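Course Notes, Unit 3: Setting Up and Maintaining a Hand-Held Two-Finger Gripper
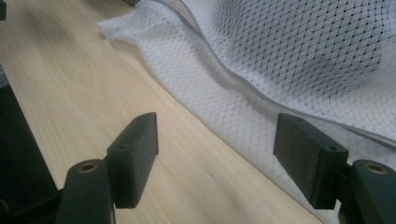 Fig. 1. Both fingers open over a wooden tabletop, white mesh fabric to the right. Note the brass-colored ring insert at the top of each arm.

Hirmont Technical Institute, Automation Workshop
April 2022 | By the Workshop Teaching Staff
Print this page | E-mail this page
64 shares | 2 comments

Scope

These notes cover the hand-held gripper used at the fabric station: mounting the fingers, aligning the pads, setting the camera, and the checks made before and after a recording session. The fixed cell is handled in Unit 4. Students should have read the station safety sheet and should know how to isolate and discharge the tool before starting.

The workshop owns several of these tools, all built to the Ullix drawings. Fingers are printed in house. Any part that does not carry a part mark on its rear face is to be treated as scrap, even if it fits.

3.1 Parts and terms

The finger is made up of an arm and a pad. The arm is the rounded section that comes forward from the body of the tool. The pad is the rectangular block carried by the arm, and its broad flat side is the gripping face. In Fig. 1 the two gripping faces are turned toward each other across the open gap, with bare wood between them.

The insert is the metal ring seated in the end of the arm. "Left" and "right" always refer to the camera view, never to the view of the person holding the tool. A good share of the mix-ups in the March session came from work orders that did not follow this rule.

The gap is the distance between gripping faces, measured at the middle of the pad. It is not measured at the tips. The tips lean as the fingers move, and a reading taken there will not repeat.

3.2 Mounting the fingers

Isolate the tool and lay it on its back in the cradle. Open the jaw fully by hand. It should move with even drag over the whole stroke. A rough spot near one end usually means lint in the slide, and the slide must be cleaned before any new part goes on.

Seat the left arm first. Push it home until the shoulder meets the body and hold it there while the fastener is started. Start the fastener with fingers only; cross-threaded bodies are the most costly damage we see on this tool. Bring it up to snug with the short driver. Repeat on the right.

Final tightening is done in turns, left then right, with the jaw half open. Tightening one side fully before the other is started can leave the slide loaded to that side, and the tool will then drift shut when held upright.

After tightening, try to rock each arm sideways. Any movement at the shoulder is a reject. A small amount of flex along the length of the arm is normal in a printed part and should be equal on both sides. If one arm flexes more than the other, compare the part marks. Arms from different print batches are not to be paired.

3.3 Inserts

Inspect each insert under the bench lamp. Three conditions are checked:

(a) The ring is level with the surrounding plastic. A raised ring will catch on thread and hem stitching.

(b) The ring does not turn when pressed with the rubber tip of the test pin.

(c) The bore is clear. Fluff from knitted goods collects there and packs down hard over a few sessions.

A loose ring is not to be glued in place. Adhesive fills the bore and makes the arm impossible to rebuild. Remove the arm, tag it, and fit a replacement from the drawer. Inserts are reset with the heated press only, and only by students who have signed off on Unit 2.

Condition (a) is easy to misjudge by eye when the light comes from one direction, as the bright edge of the metal makes the ring look proud of the surface. Use the straightedge.

3.4 Aligning the pads

Close the jaw slowly on the alignment card. The card should be held evenly over the full length of the gripping faces. Pull it upward with light force. It should come out with the same drag along the whole pad.

If the card is held at the tips only, the pads are toed in. If it is held only near the arms, they are toed out. Slight toe-in is allowed for thin fabric and is set with the shims from the Căpraru kit. Toe-out is never allowed, on any material, and will show up in use as cloth slipping out of the grip on the lift.

Shims go in as pairs. A single shim on one side will bring the faces parallel but moves the closing point off center, and the recorded gap will no longer agree with the camera view. Where one side needs more correction than the other, the arm is replaced.

Check the small round hole near the upper end of each pad. It should be clear of lint and print residue. With the jaw closed on the card, pass the alignment pin through both. If the pin binds, one pad is high. Loosen, lift the low side, and tighten again in turns as in 3.2.

3.5 Pad surface

New pads have a matte, slightly rough finish straight from the printer and are used that way. Do not sand them. A polished pad slides on knits and mesh, and a coarsely sanded pad plucks the yarn.

Clean with a dry brush after each session. Use the damp cloth only where there is a visible mark, and let the pad dry in air before the tool goes back on the rack. Solvent is not permitted at this station.

A pad is worn out when the texture has gone from the center of the gripping face. The corners last longer and are not a guide. Beveled corners that have become sharp, from a drop or from contact with a stand, are dressed with the fine file in two or three light strokes. Deeper damage means a new pad.

3.6 Setting the camera view

Both gripping pads must be visible with the jaw fully open and must stay visible through the whole stroke. Set the view as follows:

1. Hold the tool over the table at working height with the jaw open.
2. Bring up the live view and confirm that the arms enter from the bottom, one on each side.
3. Adjust tilt until the table surface can be seen well beyond the pad tips. A view that stops at the tips gives no warning of what the fingers are approaching.
4. Close and open the jaw twice. Watch for either pad leaving the view.
5. Lock the bracket and repeat step 4.

Pads and background should be easy to tell apart. Dark fingers over pale wood give strong contrast, and the same fingers over white mesh are nearly as good. Trouble starts with dark cloth on a dark mat, where the pad edge is lost and the gap estimate begins to jump. Change the mat before changing any camera setting.

Light should come from above and slightly ahead of the tool. Shadows under the pads are acceptable. The exposure is locked on the bare table and left alone for the session — automatic exposure will shift each time white fabric enters the view, and the recordings will not match one another.

3.7 Working check on fabric

The check piece is a length of perforated mesh. It is chosen because it is harder to handle than plain cloth: it folds softly, its layers separate easily, and the holes make a false edge look like a real one. Drop it loosely on one side of the table. Do not smooth it out.

Start with the jaw open and the pads clear of the fabric, as in Fig. 1. Approach a fold with the pads straddling it, close until the cloth is held, lift a hand's width, and wait. Lower and release. The cloth should leave both pads without pulling. If it hangs on one side, go back to 3.3 and check that insert before anything else.

Run the check on a single layer, then on a folded edge. The folded edge loads the pads unevenly and will show a loose arm that passed the rocking test.

Record the result on the Futinska log sheet. Enter the part marks of both arms, the shims fitted, and any pad replaced. "OK" with no part marks is not an acceptable entry.

3.8 Faults seen at this station

Jaw closes but the gap reading stays high. Lint in the slide, or the zero was taken with the card still in place. Clean, then take the zero again on bare pads.

Fabric turns in the grip during the lift. Pads holding at the tips only. Check toe-in and remove shims if needed.

One pad appears larger than the other in the live view. Bracket twisted in its clamp, or arm not fully home. Check the arm first.

Clicking on opening. Shoulder fastener loose. Stop and retighten both sides.

Pulled threads on the check piece. Raised insert or sharp pad corner.

3.9 Before the next session

Bring a completed log sheet for one tool and a written alignment procedure of no more than one page. The procedure should be usable by a person who has not attended this unit. Sketches may be done by hand. Spare arms are in the second drawer, pads in the third; sign for both.

Print this page | E-mail this page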